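Praton Tabletop Simulator: notes from the Skotville open day

Reviewed 09/03/2026

Praton ran its two-arm simulator on a wall screen and let visitors take the controls in 13-minute slots. Yannick Roussel drove first, then handed over the controllers. The kitchen station was the default: white tabletop, wood cabinetry behind, arms mounted overhead.

Shadow rendering is the strong point. Soft edges, even tone, and enough shape to judge where a gripper is when the arm itself is out of view.

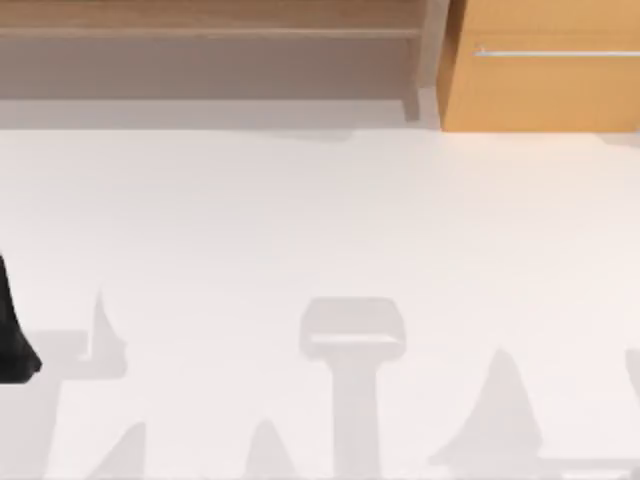
Control lag was low enough to ignore on the demo machine. On my own laptop, a scene reset took 35 seconds, too long for repeated trials. The manual covers installation well and camera setup poorly. Orla Ó Briain at the help desk said a revised chapter is due in July.

A single seat costs $400 a year. Rating: 3 out of 5.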